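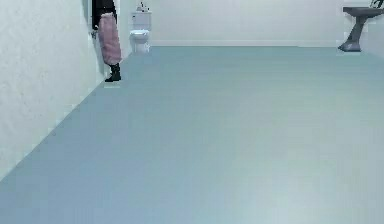 Figure 3. Simulated bathroom used in the planning study, with one person standing near the toilet.

4.2 Planning the equipment purchase

We used simulation to decide what to buy before any money was committed. The Givdale budget allowed for one mobile base and a small set of sensors, and the two bases on our short list differed mainly in price and turning space. The Warnine base was quoted at $2,958 and the James base at $3,965. Both quotes were valid through May and left out shipping and spare batteries.

The rooms were taken from the Fustgate home model. The bathroom in Figure 3 has a wide open floor, with the toilet and the pedestal sink set along the back of the room. Floor area was therefore a weak test of either base. We were more concerned with the approach to a fixture when a person is standing close to it, so we set the minimum passing distance first and compared the turning circles against it.
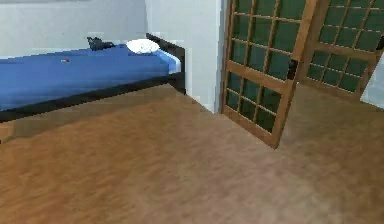

Figure 4. Simulated bedroom from the same home, showing the bed and the wood-framed sliding doors.

The bedroom raised different costs. The doors in Figure 4 have many small dark green panes set in a wooden grid, and we did not want to assume that a low-cost depth sensor would read such a surface well. We added a line for a second range sensor and priced each base with and without it, giving 4 purchase options in total. The bed has a long black rail under the mattress, with a band of shadow on the floor beneath it. We entered the rail height as a limit on any sensor mast mounted at the front of the base.

Neither base came with an arm, and we left arm costs out of this round. Maintenance was entered as a yearly sum over four years, using the rates in each supplier's quote. Staff time for mapping and setup was charged to a separate line, as it would be the same for both bases. Section 4.3 gives the full cost table and the weights used to rank the options.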